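About the Postdale Robotics Club

We're a student club for anyone at Postdale who likes robots, and you don't need to know a thing about them to join! The club meets in the Barbu building from September to May, and this year we have two teams: Raditz, which builds for competition, and Brolix, which works on home robots.

Brolix is the newer one, and it's grown fast. Its big project is bedroom tidying, which sounds easy until you try to get a machine to pick up a sweater. Members take hand-held grippers into real, lived-in rooms and work through everyday jobs by hand – folding, stacking, moving pillows – so we have plenty of examples to learn from.
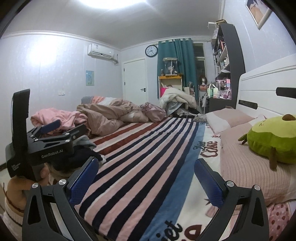

Soft things are our favorite problem. A block keeps its shape when you grab it, but a blanket does something new every time, and we love arguing over the best way to pick one up (corner first or middle first, we still can't agree). So far the team has logged 390 practice runs, and the goal for spring is 707. Why 707? It's the room number where the club started, and it stuck.

Raditz is busy too, with 3 matches on the calendar before April and a new drive base to finish. Plenty of members float between both teams, and the Raditz crew has been a huge help with wiring and spare parts. 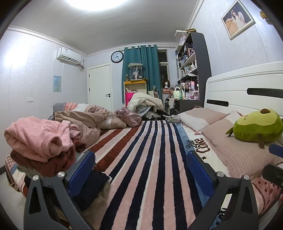

Brolix at work: clothes, pillows and an avocado plush around a striped blanket.

New members start with a short build night, then pick a team and jump right in. Come by after 4 p.m., look around and try a gripper yourself – the door is open and there's usually pizza.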